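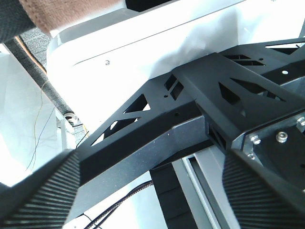 Progress Report to the Mac Giolla Fund
Kinship Guardianship Help Desk, Skerkholm County
Reporting period: February through July

The help desk assists grandparents, aunts, uncles and other relatives who are raising a child and need legal guardianship papers. Under the grant we agreed to keep a desk open at the Skerkholm courthouse, open another in Olo, and revise the filing packet that families receive.

Desk activity

In this period 269 households contacted the help desk by phone or in person. Most already had the child living with them and had been asked for papers by a school, a clinic or a landlord. Staff went over the choices with each caller, including the short-term consent form, which a parent can sign without a court hearing. A good number of callers found that the consent form was enough for now and did not file.

Of the households that did go ahead, 37 had guardianship orders entered by the end of July. Another 16 have filed and are waiting for a hearing. The rest are still gathering papers, have put the matter on hold, or have not been in touch again. We do not close a file until we have tried to reach the household by phone and by letter.

Olo office

The Olo desk opened in April in the township building. The lease was signed later than planned, and the phone line was not working for the first weeks, so calls were forwarded to Skerkholm. Evening hours run until 7:30 p.m. and are busier than the afternoon. We would like to move some staff time from afternoons to evenings and ask for the Fund's approval to do so. There is no change in cost.

Notice to parents

Serving notice on a parent remains the slowest part of the process. Under the local rule, a parent whose address is unknown may be served by publication, but the court first wants a signed statement of the steps taken to find that person. Petitions were being sent back because the statement was too thin. We now give each household a search log to fill in as they go, with lines for relatives called, last known employers, and letters returned by the post office. The clerk's office has accepted the log as an attachment. No petition with a completed log has been returned so far.

Filing packet

Skunditz, the print and forms contractor, delivered the first draft of the new packet in May. It is shorter than the old one and puts the fee waiver request at the front. During review we asked for larger type, a Spanish version, and a separate cover sheet for cases where brothers and sisters are in the same home. We also asked whether the notice form could be printed on its own page so that it can be pulled out and served. 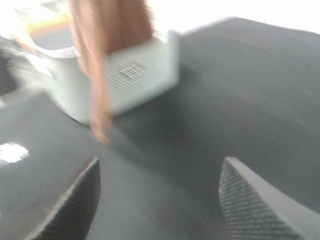 Skunditz answered that the notice form could go on its own page at no added charge, but that the sibling cover sheet would need new numbering all through the packet and should wait for the second printing. We accepted this. Until then the desks are handing out a photocopied sheet, which the court takes.

The Spanish version is with the translator. We expect it before the fall school enrollment rush has passed — though not before it starts.

Staffing and training

The intake position in Olo was filled in March. The half-time paralegal position is still open. It has been posted again with the pay range shown. In the meantime the supervising attorney has reviewed petitions from both offices, and review has taken longer than the turnaround we promised in the grant application. This is the main target we have missed.

All intake staff completed the court's training on confidential records. We also met with school enrollment clerks to explain which papers a relative caregiver can show. Some schools had been asking for a full court order when a consent form would do.

Budget

Spending is under budget on salaries because of the open position, and slightly over on printing and postage. Certified mail is most of the postage overrun. We request permission to move 2 percent of the salary line to postage for the rest of the grant year. A revised budget sheet is attached.

Next period

Fill the paralegal position.
Receive and hand out the Spanish packet.
Start evening hours in Olo on the new schedule, if approved.
Call back households whose short-term consent forms will expire before the end of the year.
Send Skunditz the final corrections for the second printing by October.

Questions about this report may be sent to the Skerkholm office. Copies of the search log and the draft packet are available on request.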